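Trays, Cups and Saucers: Carrying, Setting Down, Storing

Filed under Kitchen / Table service. Last revised April 14, 2019.

A serving tray works by its rim and its floor. The rim stops a sliding cup. The floor decides how easily it starts to slide. Most spills between kitchen and table come from a smooth floor with a little water on it.

Choosing a tray

Measure the narrowest doorway on the route first, then allow for both hands and elbows. A rim with rounded corners wipes clean in one pass. Square inside corners hold crumbs and need a brush. Avoid handles that stand higher than the cups you use most, as they catch the cup when it is lifted out.

Matte floors grip a little better than glossy ones when dry. Once wet there is not much difference. A damp linen napkin laid flat gives more hold than either. Wring it out well; a dripping napkin makes the saucers float.

Loading

Put the heaviest item, usually the pot, in the center and slightly toward your body. Cups go around it with the handles turned inward. Fill to 2 cm below the lip if the tray has to go up stairs. Carry spoons flat on the tray floor - a spoon standing in a cup raises the center of gravity and will tip a narrow one.

Setting down

Clear a space larger than the tray. Lower the far edge first, then the near edge, and withdraw the fingers from the sides. Cups for guests come off the tray on their saucers and stand beyond the rim, well back from the table edge.

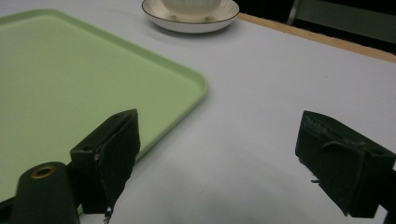

Green tray with a raised rim; cup and saucer set down on the table beside it.

Lift by the saucer, with the thumb on its rim and two fingers under it. Lifting by the cup handle and letting the saucer follow is how saucers get chipped.

Cleaning

Painted and lacquered trays: lukewarm water, a drop of dish soap, soft cloth, dry at once. No soaking. Tea rings come off with baking soda on a damp cloth, rubbed lightly. Test it on the underside first.

Ribbed cups hold a brown line at the bottom of each groove. Use a soft toothbrush and work along the ribs. Saucers with a metallic line should be washed by hand and kept out of the microwave.

Storing

Stand trays on edge in a rack, 4 cm between dividers. If they have to be stacked, put a sheet of felt between them. Stack saucers separately from cups, and hang cups or stand them singly - ribbed ones jam when nested.

Corrections to Jelle Postma, please.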